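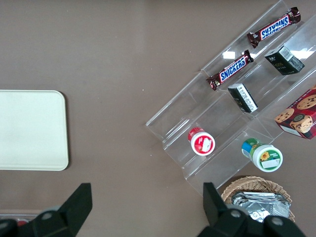
MATERIALS & PROCESS | INTERVIEW

Annealing, adhesives and the slow crack: a fabricator on acrylic shop fittings

20 December 2018

The Studorley plant of Wurkholm makes clear acrylic fittings for shops, museums and pharmacies: risers, stepped stands, brochure pockets, covers. Its production engineer has worked with the material in sheet form for most of her career and asked to be identified by job title only. The conversation was held in the plant's inspection office and has been edited for length.

Most complaints that reach her desk concern crazing, the fine network of surface cracks that appears near a bend or a bonded joint. Customers usually report it as scratching. "A scratch catches your fingernail and has a direction," she said. "Crazing tends to sit in a band, and it flashes when you turn the part under a lamp. Once you have seen it a few times you do not confuse them again."

The cause is tensile stress combined with a solvent, and neither needs to be severe. Stress is left in the sheet by cutting, by line bending and by cooling a thick section too fast. The solvent often arrives later, in a spray bottle. Alcohol-based glass cleaners are the usual source. A part can leave the plant clear, stand on a counter for months and craze after one cleaning.

"We had a return from a pharmacy chain where every stand had failed along the second fold and nowhere else," she said. "The store staff were blamed for it. They were using the wrong cleaner, but the second fold was ours. The heater strip on that station was running narrow, so the inside of the bend was being forced while it was still too stiff."

The batch was 605 pieces. All of them were remade from the same grade of cast sheet with a wider heated zone and an added annealing cycle. She keeps two of the failed parts in a drawer and uses them for training.

Annealing is the step that buyers most often ask to remove from a quotation. Parts are placed in a circulating-air oven, held below the softening temperature and then cooled at a controlled rate. The hold depends on thickness. The cooling matters as much as the hold, and it is the part of the cycle that gets shortened when the oven is needed for something else.

"If you open the door early you have paid for the energy and put the stress back in," she said. "I would sooner ship it unannealed and say so on the paperwork."

On the choice between cast and extruded sheet she was less strict than her reputation suggests. Extruded sheet has a more consistent thickness, costs less and bends at a lower temperature. It is also more prone to crazing when cemented, and it gums up on the saw if the feed is slow. For a folded riser with no joints she considers it adequate. For anything with a bonded box corner she specifies cast.

The plant took on a contract in June for a cosmetics wholesaler in Villanueva, covering 4000 risers in a single pattern. Extruded sheet was quoted and accepted. Of the delivered quantity, 28 were rejected at goods-in, most of them for chipped corners caused by packing the parts without an interleaf. None was rejected for crazing. "That does not prove much," she said. "They have not been cleaned yet."

Flame polishing drew the sharpest comments. The technique gives a bright edge in seconds and is popular with small shops. It also heats a thin layer of the edge far above the temperature of the material behind it, and the layer contracts as it cools. If solvent cement is then applied to that edge, cracks may appear within minutes. Her rule is that a flame-polished edge is never bonded unless it has first been annealed. Edges that will be cemented are machined and left matte.

Asked about inspection, she described a pair of crossed polarizing filters and a light box. Stress in the part shows as colored bands, closely spaced where the gradient is steep. Operators compare the bands with reference samples held at the bench. The records are kept in Flinix, the plant's job-tracking software, against a lot number that is also printed on the carton. The system held 2191 inspection entries at the time of the interview, and she is not satisfied with the quality of the earlier ones.

"People wrote 'OK' in the comments field. OK compared to what? Now they have to enter the reference sample they used, and it takes longer, and they complain about it."

Her advice to shops is limited. Wash the fittings with lukewarm water and a small amount of mild dish soap, using a soft cloth. Rinse, then blot dry. Paper towels leave fine marks on acrylic and should be kept away from it. Any product containing alcohol, ammonia or acetone should stay on the glass.

Care instructions are now printed on the protective film as well as on the invoice. The film is peeled off and thrown away when the fitting is unpacked, and she is looking at a small label for the underside.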